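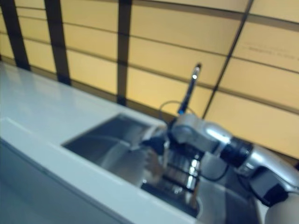
Last changed: December 17, 2024

I replaced the sealant around the kitchen sink in July and said I would write up the result once it had been through a few months of use. Most of what follows concerns the sink and the counter next to it, with a section at the end on the faucet, which I get asked about more than anything else in this kitchen.

The basin is stainless steel with a brushed finish, set into a white counter. The rim is where the old sealant had failed. It had gone gray along the back, behind the faucet, and in one corner it had pulled away far enough that I could slide a business card under it. A gap of that size does not leak much in a day. Over a winter it is enough to swell the cabinet below, and the panel under mine had already started to lift at the seam.

Removal took longer than anything else. I used a plastic scraper and a softening gel sold under the name Clolar, left on overnight. The instructions allow a shorter time, but the old bead was thick and had been applied over an even older one. Veikko Toivonen, who fitted the counter for the previous owners and still answers his phone, told me to stop when the surface felt smooth to a fingernail and then clean it once more with alcohol. I did it twice. The second cloth still came away gray.

For the new bead I chose a neutral-cure silicone in translucent. White would have matched the counter when new and looked worse every month after that. The counter is also not pure white. Depending on the light it goes to a pale gray with some blue in it, and next to that a bright white bead tends to read as yellow. I masked both sides, ran the bead in one pass per side, tooled it with a wet finger and pulled the tape while it was still soft. The tube was 300 ml and I used less than half.

After five months the bead is intact on all four sides. There is slight discoloration at the back left corner, where water collects if the counter is not wiped. I have not had to repair anything. The cabinet panel is still lifted, but it has not moved further. I marked the edge with pencil in July and the mark still lines up.

On cleaning the steel: a brushed finish has a direction, and it has to be followed. I use dish soap and a soft sponge along the grain every evening, then a dry cloth. Once a week I use a paste of baking soda on the floor of the basin, left for ten minutes. I do not use steel wool or anything with chlorine in it. Most of the marks people take for scratches on a sink are limescale, and they come off with diluted vinegar. The real scratches stay, and after a year or two there are enough of them that a new one is hard to find.

The counter needs less. Its surface has a slight gloss, so it shows dried drops, mostly along the rounded front edge where a wet hand tends to rest. A damp microfiber cloth followed by a dry one deals with it. Esi Asante wrote to ask whether I polish it. I don't. I tried a product once on a small area near the wall and it left a film that took longer to remove than the sealant did.

Now the faucet. It is tall and slender, with a dark body that is close to black, and it stands behind the far rim of the basin. The height is useful for stockpots. The drawback is splash: water that falls further hits the steel harder, and at full flow it reaches the wall paneling. Opening the tap halfway solves this and costs a few seconds when filling a pot. I considered a different aerator from Intarasuk and decided against it, as the thread did not match and I did not want an adapter up there.

A dark finish hides fingerprints fairly well and hides limescale badly. I wipe it when I wipe the basin. Vinegar stays off it, because I have not been able to find out what the coating is and the manual only says "mild soap" — a phrase that covers a lot of products.

Still open: the lifted cabinet panel, and a slow drain that a new trap has improved but not cured. I will look at the branch pipe next and add the measurements to this page when I have them.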